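Pastgate kitchen workshop moves to skewers and paper cups

The Pastgate craft kitchen has added a session on sorting wooden sticks, using supplies from Lillex. Each set holds 70 pieces - dowels and long skewers - and runs 53 minutes at a round table.

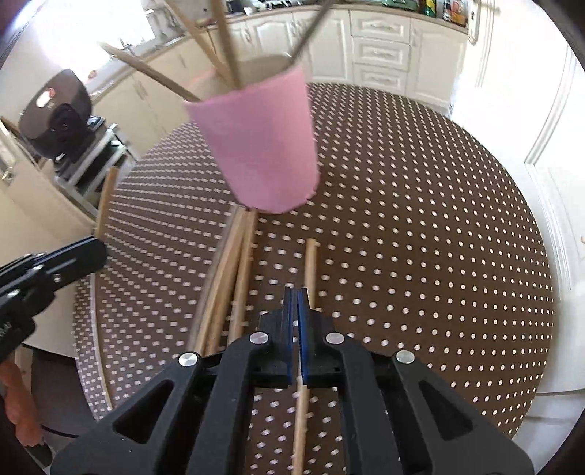 Materials and times

Sticks are bundled or stood in a pink paper cup. Tables seat 4, with 6 sets on hand. The next session is in November; sign-up is through the Wilus desk.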